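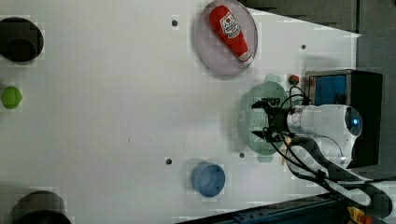 Home News Products Planning Guides Support Contact

Stukus Opens Orders for Vekent Tabletop Arm Package and Publishes Budget Guide for Small Labs

PRASTNESS, 1 March 2021 — Stukus today opened orders for Vekent, a package for schools, test kitchens and small research labs that want to run pick-and-place work on a single table. The package includes one robot arm, a two-fingered gripper, mounting hardware, control software and installation. A free budget guide is available with it.

The guide was written after a planning study with Giáp, a kitchenware testing firm that wanted to know what a first robot station would cost over its full life. Stukus and Giáp reviewed 93 purchase requests from small labs. Most of them listed the price of the arm and left out the table, spare fingers, cabling, staff training and the items the robot would be handling.

What the guide covers

The guide sorts costs into those paid once and those that come back every year. It has blank worksheets that a buyer can fill in and hand to a purchasing office. Sections include:

1. Floor and table space. Buyers should measure the arm's reach before ordering a table, and leave room for a person to get to every side that needs access.

2. Work items. Plates, cups, a colander and toy food are cheap, but they wear out and get lost. The guide suggests a separate line for them, with shapes that vary in size and stiffness. A hard rim and a soft plush bottle ask different things of a gripper. 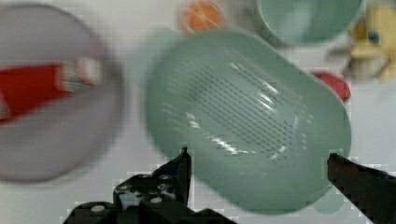 3. Gripper parts. Fingers and fasteners should be budgeted as supplies. Stukus recommends keeping 2 spare sets of fingers on the shelf.

4. Cable management. Cables that loop around a moving wrist need slack, and they need regular checks. The worksheet has a line for replacement cables and for the staff time to fit them.

5. Training. The standard plan allows 40 hours of staff time in the first year. Labs that expect turnover should plan for more.

6. Downtime. Buyers are asked to write down what a stopped station would cost them per day. This figure helps decide between the basic and extended service plans.

Buying in stages

Vekent can be bought all at once or in stages. In the staged plan, the customer starts with one arm and a small set of tabletop items, then adds larger pieces such as a toy toaster oven when the simpler tasks are running well. Software licenses are billed per station — a second station does not need to be licensed until it is installed.
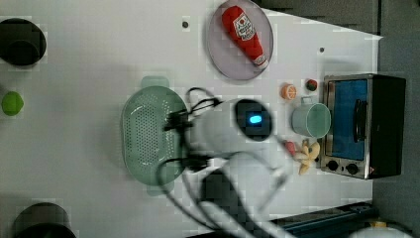 Customers on the staged plan keep the price quoted at the first order for any parts listed in the original quote. Parts added later are billed at the current price. Shipping and table delivery are quoted separately, as they depend on the site.

Leasing is also offered. Lease payments cover the arm, the gripper and the basic service plan, but they do not cover work items or spare fingers.

Availability

Orders are open now through the Stukus sales office in Prastness. The first production run is 654 units, and orders will be filled in the order received. A second run is planned for November. The budget guide can be requested from the same office at no charge, with or without an order.

About Stukus

Stukus builds and installs tabletop automation equipment for education, product testing and research. The company is based in Prastness.

Contact: Stukus Press Office, Prastness | © Stukus. All rights reserved. | Back to top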